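Saturday mornings were never my thing, but I've now been selling baked goods at the Plenddale street market for 11 weeks, and people keep asking how the money works out.

A stall costs 42 dollars a day. That covers the pitch and the use of a tap, and nothing else. I bring my own table, canopy and card reader. Flour and butter come from Avcı, a wholesaler out past the rail yard, and I pay them at the end of the month.
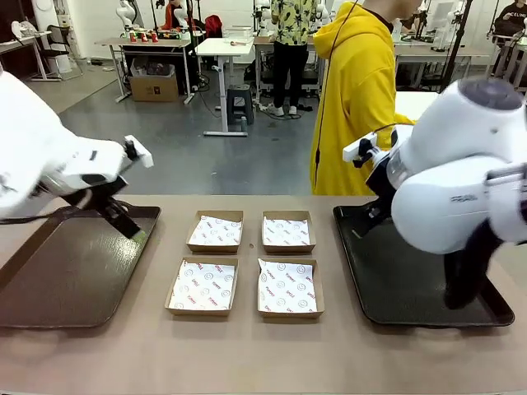
Packaging was the cost I guessed wrong. I bought small amounts at first and paid far too much for each box. Now I order 500 at a time and keep them in the hall closet – my coats live on a chair.

Prices took a while too. I started low, sold out by ten and went home with very little. In June I raised everything by 50 cents and sales stayed where they were. 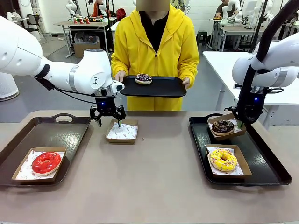
Saadet Yurt wrote in to say she would have raised them by a dollar, and that regulars mind a second increase more than one big one. She may be right. I'm leaving them alone until fall.

The other thing I changed was the number of flavors. I used to bring 13 and threw out the slow ones every week.

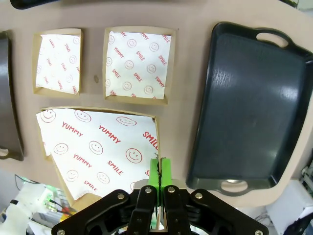

Six is plenty for one person to bake overnight. Cinnamon and lemon stay, and the rest rotate with whatever fruit is cheap. Next week I'm trying a plum filling, if Avcı has the jars back in stock.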